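Teleoperation Demonstrator (Bimanual Manipulation), Fixed Term

Sturngate – Data Operations
Location: Velport, on site
Posted: Feb 9, 2023
Reference: 494
Openings: 5

Summary

Sturngate trains manipulation policies for two-arm tabletop systems. The policies are learned from demonstrations recorded by people, who drive the arms through a task by remote control or, at some stations, by moving the arm directly by hand. We are hiring demonstrators for the Bridby project, a fixed-term collection effort that runs through the end of July. Prior experience with robots is not required. Steady hands, patience with repetition and accurate record keeping are.

The position reports to Annelies Stevens, collection lead.

The work

A demonstrator sits at a leader station and controls two follower arms, one with each hand. The leader handles have the same joint layout as the followers, with a trigger on each side that opens and closes the gripper. The demonstrator receives a task card, completes the task once, and marks the result. The station is then reset and the task is repeated with a different starting layout. One completed attempt, with its mark and any notes, is called an episode.

The Bridby task list currently covers:

Bowls and cups: grasping by the rim, moving, nesting, separating, turning upright.
Cloth: flattening, folding in half, folding in quarters.
Containers: opening and closing lids, placing and removing contents.
Handover: passing an object from one gripper to the other without setting it down.

The first phase of the project closed with 2,044 accepted episodes. The second phase concentrates on tasks in which both arms are active near the same object, where the first-phase policies were weakest.

Duties

Record episodes according to the task card, at the pace set for the station.
Mark each episode as success, partial or failure. Failures are kept and used, so an honest mark matters more than a good one.
Write a short note whenever an attempt departs from the card: a regrasp, a slip, a pause longer than the card allows, contact between the arms.
Reset the table to the next layout on the reset sheet.
Check camera views, gripper travel and emergency stop at the start of each shift.
Report drift, lag or unusual sound from an arm and stop recording until the station has been cleared.
Review a sample of other demonstrators' episodes once per week.

Kinesthetic teaching

Two stations are set up for kinesthetic teaching. At these, the arm is placed in a low-stiffness mode and the demonstrator guides the wrist by hand. The method suits short, precise motions such as lid alignment, and demands more physical effort than remote control. Demonstrators rotate through these stations after completing training on the leader stations. Applicants who prefer not to do this work may say so in the application and will be scheduled accordingly.

Quality criteria

An episode is accepted when the final state matches the card, the motion is continuous, and the object remains in at least one camera view during the grasp. Speed is a secondary measure. A demonstrator who moves fast but corrects often produces data that is harder to learn from than one who moves at an even rate.

Review is done from the recorded views, including those from the wrist cameras. Demonstrators learn to read these early in training. The view shows how the two arms share the workspace, and most placement errors can be traced in it. In bowl tasks the reviewer looks first at the position of the fingertips relative to the rim and at the clearance left for the other arm.
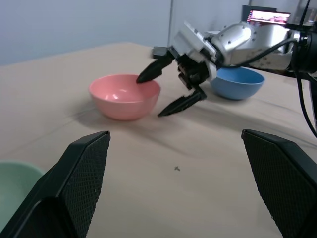 Requirements

High school diploma or equivalent.
Good near vision, with or without correction, and normal depth perception.
Full use of both hands for sustained fine work. Either hand may be dominant.
Ability to sit for periods of 65 minutes between breaks. Adjustable chairs and handle mounts are provided.
Ability to follow written procedures in English and to write clear notes.
Basic computer skills: file browser, spreadsheet, web form.

Useful but not required

Experience with remote-controlled equipment, microscopy, dental or watch repair work, sewing, or instrument assembly.
Experience labeling or reviewing video.
Familiarity with Linux at the level of starting a script from a terminal.

Training

Training is paid at the full hourly rate. It begins with a safety session covering the arm envelope, the emergency stop and the rules for entering the reset area. New demonstrators then practice single-arm pick and place, followed by two-arm tasks. Practice episodes are not added to the project data. A demonstrator is released to regular collection after a review session with the collection lead.

Hours and conditions

Day and evening shifts are available, full time or part time. Shift preference is stated in the application and is met where the schedule permits. Time spent on resets, notes and equipment checks is paid as work time. There is no per-episode bonus.

The recorded data consists of camera views of the workspace, joint positions, gripper positions and trigger inputs. The cameras are aimed at the table, but hands and forearms may be recorded during kinesthetic work. Employees sign a data consent form covering this before the first shift. Audio is not recorded.

Employment is through Desmet, our staffing partner, which handles payroll and benefits enrollment. Daily work is directed by Sturngate.

How to apply

Send a resume and a short cover note to Annelies Stevens through the application form on the Sturngate careers page, quoting reference 494. In the cover note, state your shift preference, the earliest date you can start, and whether you are willing to work at the kinesthetic stations.

Selected applicants are invited to a practical session in Velport. It consists of a short introduction, a practice period at a leader station and a set task with one bowl and one cloth. The session is scored on evenness of motion and on the accuracy of the written notes. Applicants are told the result by email.

Applications are reviewed as they arrive, and the posting is removed when all openings are filled.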